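The cupboard at the end of the month

I moved to Lutirberg in May with two suitcases and a frying pan, and I honestly thought I could cook. I'd been feeding myself for years! What I'd really been doing was living over a very good takeaway, and Lutirberg (lovely hills, one bus) hasn't got one. The nearest proper supermarket is in Holmgren, and if you miss the 6 o'clock back you're walking.

So I learned to shop like my gran did, once a fortnight with a list, and I learned to love dried pasta. I used to think of it as student food. Now I get a bit twitchy if there's less than a week's worth in the house.

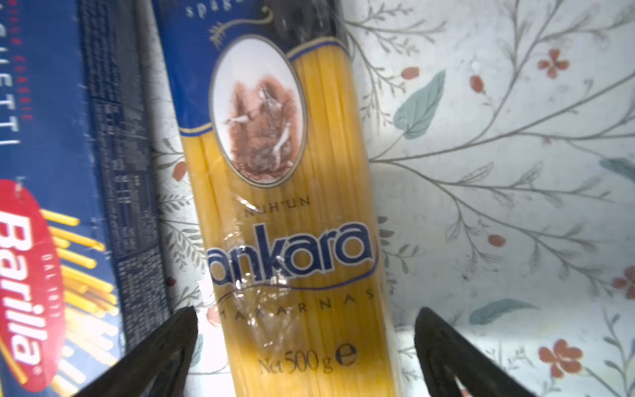 My neighbour Waldemar Brzozowska put me right on the water. I'd been boiling mine in a little milk pan, stirring like mad and wondering why it came out as one big lump. He lent me a pot you could bath a baby in and told me to salt it properly, then went home and left me to it. What a difference! I also stopped pouring all the water away, and a mugful of it now goes into everything, even if the sauce is only garlic, oil and the last sad anchovy.

My other discovery was the notebook. I write down what I spend on food, and in my first month here it came to 700, mostly cheese and panic. By autumn I'd got it down to 563, and that was with a birthday cake from Candis, the bakery by the church, where I have no self-control whatsoever.

I still get it wrong, mind you. Last week I made a lentil thing so grey that I ate it with the lights low, and there's a tub of it in the freezer that I keep moving behind the peas. But on a wet Thursday, with the bus long gone and the radio on, I can get supper on the table before the news finishes, and I'm ridiculously pleased with myself every single time.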